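Ornarberg, 13/03/2018 – The Colinell laboratory has released version 2 of Metel, its software for planning and controlling the movements of robot grippers. The new version is meant to handle shiny surfaces more reliably, a long-standing difficulty for systems that depend on cameras.

Bright reflections can be mistaken for edges or objects, which may lead a planner to choose a poor path. Metel now compares several views of the same surface before it accepts an edge as real. The laboratory developed the method with 1637 recorded movements, covering 39 everyday objects.

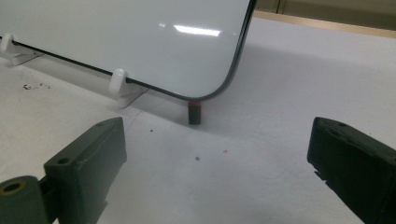

Gripper fingers near a glossy white panel held upright by clip stands. An overhead light is reflected in its surface.

"A reflection moves when the viewpoint moves, and the software can make use of that," said Nam-gil Chae, who leads the perception group. "The planner no longer has to treat every bright spot as an obstacle."

The release also includes a revised tool for reviewing recordings, prepared by Dae-han Yoon. Users can mark contact points by hand and compare them with those proposed by the software – a step that previously required a separate program.

Metel 2 is available to partner institutions on request. Support for the older Koo file format will end in June.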